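May 17, 2022

Basket trial, carried on from the November notes. I still don't believe the basket makes any difference to sorting time, but Panar want an answer, so we are doing it their way: grey basket at the left end of the table, packets in the middle, wall side kept clear enough to reach over.

Takács sheet 278 says the slotted sides let you check the contents without tipping anything out. Maybe. The slots are small and from a standing height you mostly look in over the rim anyway. I would like to see that claim tested before it gets copied into the Skorklow write-up.
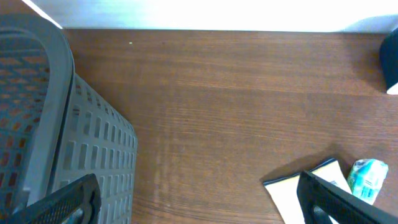
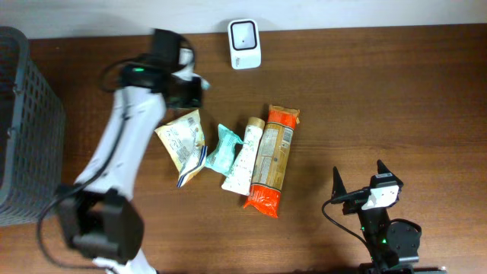 Basket at the left of the table, both views.

Packets laid side by side in a loose row for the second one. Sheet says "evenly spaced", with no figure given, so I have left them as they were.

The wood grain and the glare off the wall bother me more than the basket does. Try a plain cloth under the packets next time and see if labels are any easier to read.

Grirnness quote more than 200 handlings before the rim shows wear. Not convinced, and no idea how they handled it. Ask for the raw log, ref. 1581.

To do: 2 further runs with the basket moved to the right-hand end. If the times come out the same I'm dropping this.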